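The woman who runs the candy counter in Mernelside does not like the word "artisan." She has a jar for it. Anyone on staff who says it puts in 50 cents, and the money goes toward better coffee.

"We sell candy," she told me. "By weight, in a bag. My grandmother did it and she couldn't have spelled artisan."

I had asked to talk to her about the slow comeback of pick-and-mix, a trade I assumed had died along with video rental. She let me sit on an upturned crate behind the register and answered my questions between customers, without once asking me not to print anything. She did ask that I leave her name out. Her sister-in-law reads this newsletter, and they are in a dispute over a casserole dish.

The shop is called Driketti, after a kind of hard licorice that she no longer stocks. "People would buy it for their fathers," she said. "Then the fathers died." She took it off the shelf 9 years ago and still gets a letter every winter from a man in Ljungberg who wants to know when it will be back. She writes to him by hand and tells him never. He thanks her and asks again the next January.

I wondered what people buy now. Sour things, mostly, and anything in a loud wrapper.

"Adults want to be hurt a little," she said. "Children are much more conservative. A child finds one candy it likes at age four and that's the marriage."

She has firm views on wrapping. Unwrapped candy sells faster, she says, but it picks up the taste of its neighbors, and one careless scoop of mint can ruin a whole wall of caramel. Wrapped candy keeps its opinions to itself. It also takes up room. Customers look at a full bag, feel they've been generous with themselves, and get to the scale to find they've bought mostly air and paper.

"Is that why you like it?" I asked.

"I like it because I don't have to wash the scoops as often," she said, and went off to sell a quarter pound of something blue.

Her great rival is Virkano, a chain with two branches in the county and a loyalty app. I expected contempt and got something closer to envy. "Their lighting is wonderful," she said. "I went in to sneer and came out with a bag of peach rings." She won't do an app herself. She tried a punch card one summer, and a boy turned up with his own hole punch.

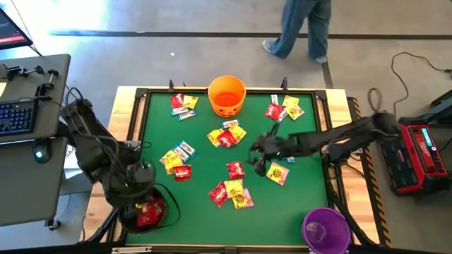 We talked for a while about color, a subject she takes more seriously than flavor. Red goes first, always, whatever it tastes like. Yellow sits there. For years she thought people just disliked lemon, until a supplier sent her the lemon ones in red wrappers by mistake and they were gone by closing time. She called to ask for the same mistake again and was told it would be a special order.

"So now I pay extra for the error," she said.

Does she eat the stuff? She looked at me as if I'd asked a dentist whether he owned teeth. Two pieces a day, one at ten in the morning and one after she locks up, and they are never the same kind. On holidays she eats nothing sweet at all and gets headaches – she blames the relatives.

I asked what would happen to the shop when she was done with it. Her daughter is an accountant and has offered to look at the books, an offer that has been politely declined. There's a nephew who might be interested, but he says "artisan."

"He could work off the jar," I said.

"He'd be in debt by lunch." She was already weighing out my bag. It was mostly red, and it came to a good deal less than it looked.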